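HOME CARE BASICS, UNIT 9: THE SMALL BATHROOM
Handout to keep, instructor Lovely Talavera

Welcome back! Tonight is my favorite unit, the sink and the cabinet over it. Bring the Gresow workbook, open to page 106.

Start at the rim. Anything that lives on the sink comes off before you wipe, then goes back up on a shelf if it has a place there. A bottle with a built-in brush counts too! 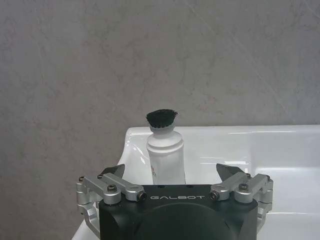
Fig. 1. Brush-top bottle on the sink.

Next, look up. We sort open shelves by height first and by use second, so tall bottles go to one side and the little ones get the room that's left (it feels fussy for a week, then your hand just knows).
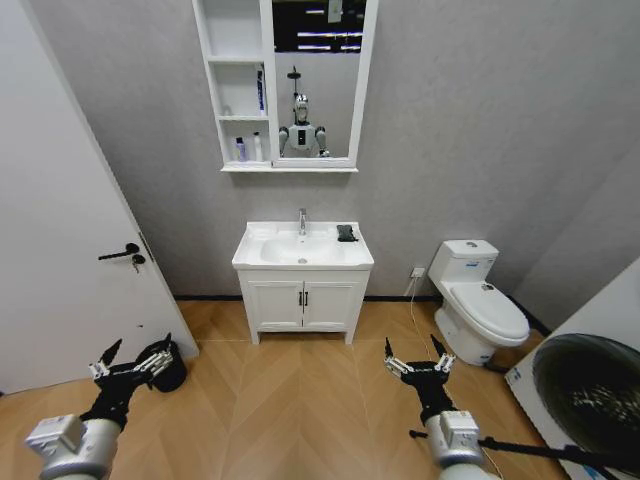

Do I have to empty the whole cabinet every time?
One shelf at a time is plenty. Clear it, wipe it, put things back, and move on to the next.

Now the basin. Wipe the faucet, then the rim, then the bowl, and finish at the drain. Use a separate cloth for the mirror, please!

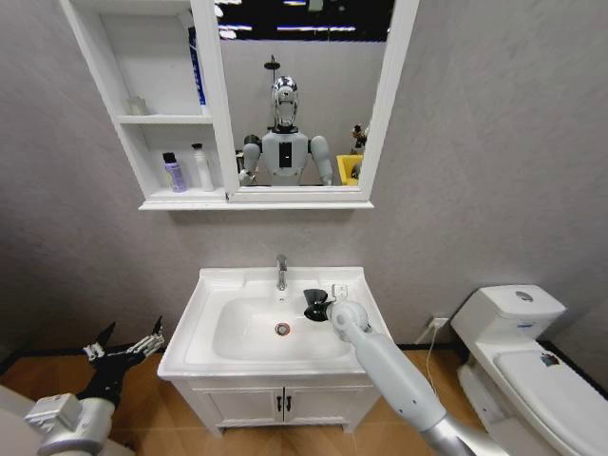
Zawadi Simiyu thought the mirror ought to come first, because drips from it land on a clean basin, and I love that. Try both orders at home and write down which you prefer.

Last part, small jars. Check that the lid is tight, wipe the bottom, and stand the jar with its name facing out. Toothpaste can stand on its cap if the cap is wide enough.

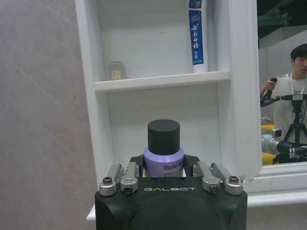

Do the same with creams and balms, and leave a finger's width between them so you can lift one out without knocking its neighbor over.

For next time: one shelf at home, sorted by height, with a short note in your workbook. The Nondholm reading is optional but so good.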